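Gukotach > Lettre d'information > Énergie > Effacement industriel

Effacement de consommation : ce qui change pour les sites raccordés en moyenne tension

Le nouveau contrat d'effacement d'Edix s'applique à compter de novembre. Il concerne les sites dont la puissance souscrite dépasse 334 kW.

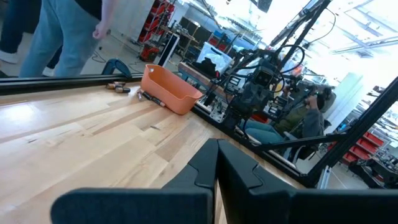
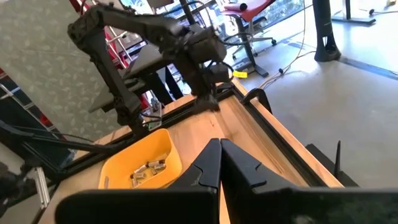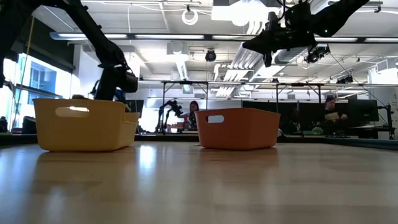 Le préavis d'activation passe de 29 à 14 minutes. Les automates de délestage pilotés manuellement ne permettent généralement pas de tenir ce délai ; une commande à distance devient de fait nécessaire. Les passerelles Drosisis déjà installées restent compatibles après mise à jour du micrologiciel.

La courbe de référence est désormais calculée sur les 27 derniers jours ouvrés, hors jours d'activation. Les sites à production irrégulière peuvent demander une référence déclarative, à transmettre la veille avant 16 h.

La pénalité de défaillance est plafonnée au montant de la prime fixe mensuelle. Elle ne s'applique pas en cas de coupure du réseau amont, sous réserve d'un relevé horodaté du compteur.

Le site Lazarević, qui a testé le dispositif en juillet, a exclu du périmètre ses groupes froids et ses compresseurs. Son retour d'expérience figurera dans la prochaine lettre.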